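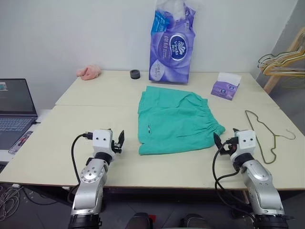

According to one reader of the Prata household handbook, shorts are the one thing in the laundry basket that should never be folded at all, only stacked flat, as the waistband will push any fold open again. Most guides disagree, but the remark points to the main difficulty with the garment. Elastic-waist shorts are short, wide and uneven in thickness, and a method that works for long pants does not always carry over.

Folding shorts is a routine part of doing laundry. It is usually done on a table, a bed or the top of a dryer, and takes a few seconds per pair. The purpose is to make the garment small enough for a drawer or shelf and to limit creasing.

Construction

Elastic-waist shorts have a gathered waistband, two short legs joined at the crotch seam, and often side pockets. The waistband is made by stretching elastic while it is sewn to the fabric or by threading it through a casing. When the elastic relaxes, the fabric draws up into small puckers. The waist is therefore narrower at rest than the fabric around it, and shorts spread flat tend to widen toward the hems. In a light color such as mint green, the puckers and pocket openings are easy to pick out, which helps in finding the front.

Laying out

The shorts are placed on a flat surface with the legs side by side. The waistband may point in any direction. Many people set it away from themselves, while others turn it to the right or left so that both hems can be reached with the same hand. Wrinkles are smoothed from the waistband toward the hems. Pulling the elastic straight is of little use, as it gathers again once released. Pocket linings are pushed back inside before the first fold.

Common methods

The half fold is the simplest. One leg is laid over the other so that the hems and the sides of the waistband meet. The crotch seam sticks out as a small triangle and is tucked in to leave a straight edge. The hems are then brought up to the waistband.

The thirds fold starts the same way, but the length is divided into three. The hem end is folded in first and the waistband end is brought over it. The packet is narrow and can stand upright in a drawer.

The roll begins at the hems and ends at the waistband. It is common in travel packing and suits knit fabrics. In the pocket roll, the waistband is first turned outward by the width of a hand, and the finished roll is tucked into the cuff this makes.

Work surface

A plain, matte table is often preferred to a bed because the fabric lies flatter and the edges are easier to line up. Two tables pushed together give more room, though small items may catch at the seam between the tops — the near section is normally used for folding and the far one for finished piles. Pale surfaces show dust and lint.

Fabric and weight

An adult pair in light cotton jersey weighs roughly 200 grams. Fleece or lined pairs can reach 300 grams and make a thicker packet, for which the half fold is usual. Woven cotton holds a crease better than jersey. Slippery synthetics tend to slide open and are more often rolled.

Storage

Folded shorts are stacked with the folded edge outward or filed upright in a row. Drawer inserts sold under the names Sketby and Usard have compartments sized for the thirds fold. In colder regions shorts are often moved to a closet shelf or box in October and brought back to the drawer in spring.

See also: Laundry; Clothes folding; Waistband; Drawer organizer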